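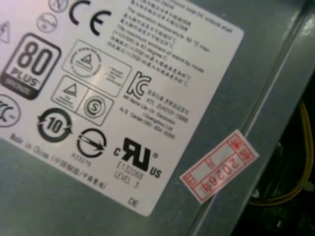

*Wrist cam close-up, likely a PSU label at a tilt. 80 PLUS Bronze, CE, KC and cURus marks on the one sticker.*

## Plarkach Wrist Reader, method kit

Reads labels from the arm. Camera sits at the wrist, looks where the gripper looks, and the software decides where to look next. Built for e-waste sorting and parts intake, where the thing in front of you is never square to anything and the print is smaller than you want.

Kit is the same hardware and code we used for the Giswood trials. Not a cleaned-up version, the same one.

Page updated 10/20/21. Prices moved to the order form.

### What it does

Old way: fixed camera over the bench, one shot, run text recognition, hope. Fine on flat boxes. Bad on metal housings with glare and a sticker put on crooked.

Our way is multi-view voting. Arm takes a first view, finds the label, guesses its angle, then takes a short set of nearby views at slightly different tilts. Every view gets read seperately. Reads are lined up on the label's own grid and each character cell takes a vote. Cells that don't agree get flagged and the arm goes back for those only.

Big marks settle on the first view nearly always. A CE or a cURus mark is large and black and easy. Small stuff is where the extra views earn their keep: file numbers, the maker line (Lite-On Electronics on the label up top), the dense block with the ambient temperature limits. Glare moves when the camera moves. Text doesn't. That's most of the method right there.

### Results, Giswood bench

Test set was 60 computer power supplies, mixed makers, mixed condition. Each one read by single shot and then by the voting method, same camera, same lights.

| | Single shot | Voting |
|---|---|---|
| Units tested | 60 | 60 |
| All large marks found | 60 | 60 |
| File number read in full | 30 | 55 |
| Sent to a person | 30 | 5 |

The 5 that still went to a person: torn labels and one painted over. More views do nothing for a torn label.

A full pass is 20 seconds with voting, most of it arm travel. Slower than single shot, no way around that. If your line needs it faster, cut the number of views in the config and accept more flags.

### What it doesn't do well

- Handwritten digits. A lot of units carry a second small sticker with a number written across it. We find the sticker, we crop it, we save the crop. We don't trust the read and neither should you.
- Mixed script lines. English with Chinese or Korean in the same line still trips the line splitter. Run both language packs, merge after. The merge script is in the repo and it is ugly.
- Labels that wrap over an edge or lip. The flat-plane guess breaks. Planned for March, no promises.
- Similar looking marks in light gray print. Thin outlined seals get mixed up with each other. Confidence number is honest on these, so use it.

### In the box

- Wrist bracket, two bolt patterns
- Small color camera, fixed focus, with cable
- Diffuser ring (use it!! bare LEDs on bare metal will ruin your day)
- Calibration card
- USB stick with the code, the Giswood label set and the scoring scripts

Arm not included. PC not included. We run it on a plain desktop, no graphics card.

### Setup notes

Bolt the bracket on, run the cable down the arm with slack at every joint. Print nothing, the card in the box is the right size and your printer's isn't.

Run `calibrate` first. Then `teach_home`, then `find_label` with one unit on the bench. If find_label draws its outline off to one side, calibration is bad, do it again, don't try to fix it with offsets.

Slow the wrist joint down before the first real pass. Default is too quick and the views come out soft. Some blur is ok, voting eats it. If every view is blurred the same way the vote is just confidently wrong.

Keep loose wires clear of the gripper path. Supplies come in with leads every which way, and the close views bring the fingers near the casing.

### Works with

Tested on the Bondarchuk light arm and the Zarby bench arm. Bondarchuk is the one the table above comes from. Zarby works but has more play in the wrist, so redo calibration weekly. Other arms: if it takes pose commands and reports pose back you're probably fine. Write first before ordering.

### Data and reuse

Label set ships with raw views, not just the good ones. Every read, every vote, every flag is in the log files so you can rescore with your own reader. Swap the text engine in `reader.cfg`, one line. Folder names changed since the last stick, so old scoring scripts need teh new path at the top.

Replacement diffusers and cards sold singly. Brackets ship with bolts, the camera ships mounted.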